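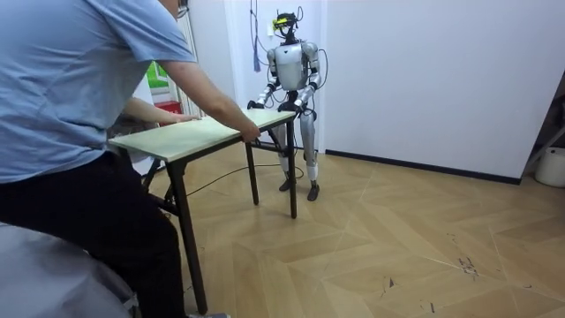

What does the Norport Parish Register Index contain?
It contains 3,382 baptism and marriage entries transcribed from two parishes, Girley and Fontana, with one row for each entry.

Source
The original registers are held at Norport. Transcription was directed by Rosalba Grasso and completed in July. Burial entries are not included.

Files
baptisms.csv – child, parents, parish, date as written
marriages.csv – both parties, witnesses, parish, date as written

Known limitations
Surnames are given as spelled in the register. Zollunero appears in several forms, and these have not been merged. Illegible words are marked with a question mark in square brackets. Two leaves of the Fontana marriage register are missing, and no attempt was made to fill the gap from other records.

Use
The index may be copied for research and teaching, provided the source is named. Corrections should cite the file, the row number and the register page.

Last revised 30th January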